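Mixed Parts in Open Bins: Term Project Report
Industrial Practice Module, Wemdale Technical College
2022-05-07

1. Background

Our project looked at how small parts are stored and handed out in the Landeg workshop. The workshop keeps its leftover and returned parts in open metal bins. Students take what they need and put things back at the end of class. Over time the bins get mixed, and finding one part can hold up a whole group.

We started in December with a survey of what was in the bins. The inventory sheet listed 751 parts. We did not try to check every one of them. We picked 125 for closer work and sorted them by shape, size and color.

2. Method

We used two kinds of container. The first was a large gray metal bin with sloping sides and a flat floor. The second was a set of shallow plastic trays, bought from Plescombe, with dividers that can be moved. Each trial used a small number of parts placed by hand. In some trials the parts were heaped together, and in others they were spread out over the floor of the bin.

For each trial we wrote down which parts touched each other, which ones lay against a wall, and which ones were partly covered. We logged everything in Pluvus, the stock program the workshop already uses. It has no field for position, so we put that in the notes column.

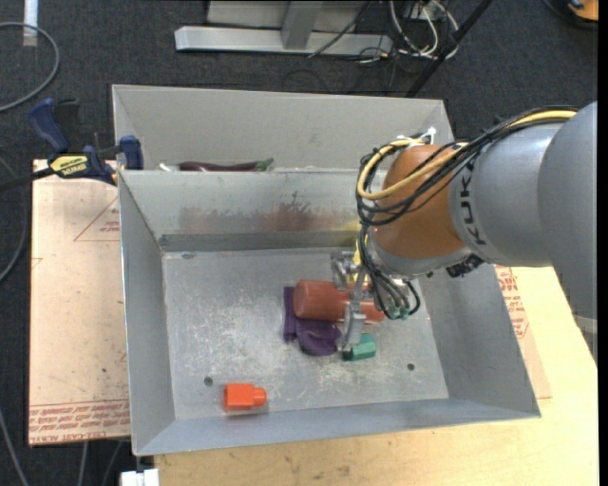
Parts with a long shape were the hardest to place in a category. A cylinder lying on its side can cover a smaller block, and a curved part can rest against almost anything. Blocks that lay apart from the rest gave us no trouble. Color helped when the parts were bright. Dark parts were harder to tell apart in the heaped trials, and two of us often wrote down different names for the same one.

3. Results

The trays were faster for small blocks. The metal bin was better for long or odd shapes, which did not fit between the dividers. Of the 5 categories we began with, we kept 4. "Miscellaneous" was dropped after it filled up in the first week.

Scratches on a bin floor were a small problem. Pencil marks did not show up well on scuffed metal, so we switched to tape for marking zones. The tape peeled at the corners and had to be replaced twice.

4. Further work

The labels still need to be printed, and the notes column in Pluvus should be copied out before the stock list is reset. The remaining parts on the sheet have not been sorted.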